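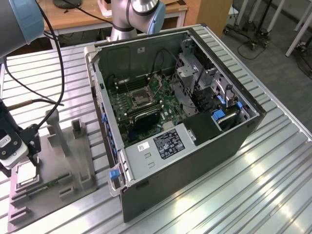 Maintained by Hrefna Riis, Drestton
Last updated: February
Print | E-mail

Beven Teardown Records: README

Beven is a table of component records from retired desktop computers processed at the Drestton and Adberg sites. It covers 135 machines, of which 106 have a complete parts list. The rest are kept with status set to partial.

Files

machines.csv has one row per chassis.
parts.csv has one row per removed or missing part.
codes.csv expands the location and condition codes.

Join machines.csv to parts.csv on unit_id. Do not join on serial. Adberg reused serials when a board was swapped into another case.

Missing values

An empty cell means the field was not checked. The code NP means it was checked and no part was present. Earlier releases merged the two, and counts made from them should be rerun.
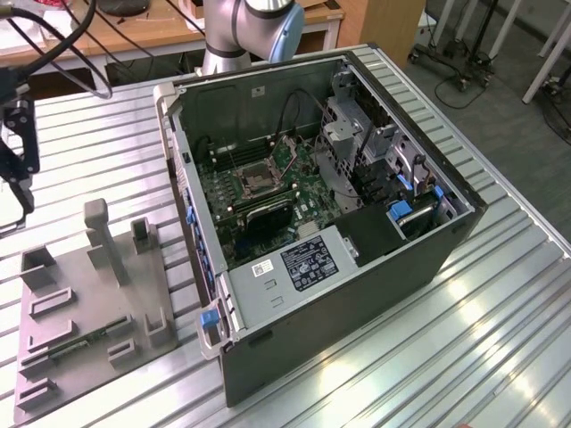 Tower with side panel off. Processor socket coded NP.

Condition codes run from 0 to 7. Codes 3 and up require a note in the remarks column. Drives are listed by bay, with no data about their contents.
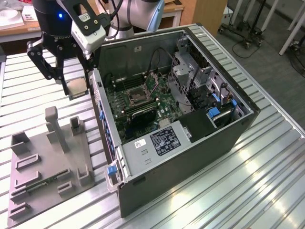

Processor rows are keyed by the marking on the part, entered as typed by the clerk. Spacing and case vary, so normalize before grouping. The side field says which face was read: T is the heat spreader, the pale metal square on top of the chip here, and B is the underside. The green substrate edge has no code. Coppens part numbers, where known, are in alt_id.

Known issues

Weights from Adberg are in pounds, Drestton in kilograms. The unit column is correct in both.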